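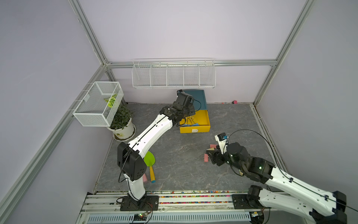

Call for Playtesters and Save File Researchers: Javus (closed test, remote)

Zivley is a small studio working on an English release of Javus, a monster-raising game that first came out on a home console in Japan and never left it. We have the rights, the original game data and most of the source code. We do not have much of the design paperwork, so a good part of the work is finding out what the game does by playing it. We need 22 people for a closed test that starts in July and runs for 12 weeks.

What you would be doing

Each tester gets a build every other week and a list of things to try. Some of it is ordinary bug hunting: text that runs out of its box, music that stops when you leave a cave, menus that lock up. The rest is slower. Javus has 503 creatures in its data and we have only been able to raise part of that number in normal play. Several evolve under conditions that depend on the in-game clock, the food they were given and which town you slept in. We want people who will keep careful notes on one creature for a full life cycle, then do it again with one thing changed.

You will also read a lot of dialogue. The script was translated in one pass and then edited in pieces by different people, and item names do not always match. If the shop calls it a Salt Berry and the quest log calls it a Brine Fruit, we want a report.

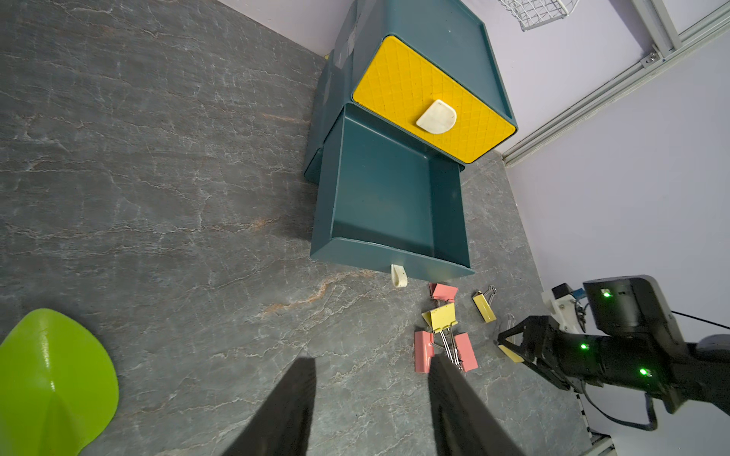

Expect to spend six to eight hours a week on the test. You can do those hours whenever you like, but reports for a build are due before the next build goes out. There is one voice call per build, at 7 p.m. Eastern, and a written summary for anyone who can't make it.

Who we are looking for

You should be 18 or older and able to write clear reports in English. You need a Windows PC from the last eight years or so and a controller. Past testing work is fine but not required. We would like at least a third of the group to be new to monster-raising games, so please don't skip this because you have never played one.

For the research group, which is five seats out of the total, we need people who can read Japanese well enough to compare the old script with ours, or who are comfortable looking through save files in a hex editor. Tell us in your application which of the two applies to you. Hanyu Dai leads this group and will read those applications first.

Pay and credit

Testers are paid a flat fee of $811 for the full test, half at the midpoint and half at the end. Research seats are paid by the hour on a separate contract. Everyone who finishes is listed in the game credits under the name they choose, and gets a copy of the finished game. If you leave before the midpoint we can't pay the fee, but you may keep your credit if you filed reports on at least two builds. 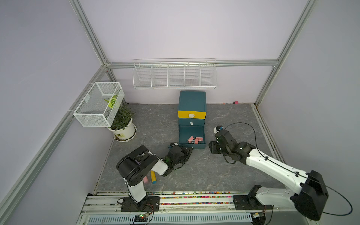 All testers sign a nondisclosure agreement. No streaming, screenshots or posts about the builds until the game is out. Save files belong to the project and have to be uploaded through Druvex, our bug tracker. We will send you a login and a short guide before the first build.

How to apply

Send an email with "Javus test" in the subject line through the contact page on the Zivley site. Include:

Your name and time zone
Your PC specs
Whether you want a regular seat or a research seat
A bug report, one page or less, on any game you have played

The bug report is the part we look at most. It does not have to be a serious bug. Give the steps, what you expected and what you got. Please don't send video.

Applications close at midnight Eastern on the last day of May. We answer everyone, usually within two weeks of closing. People who tested Pacheco with us last year can skip the bug report but still need to send the rest.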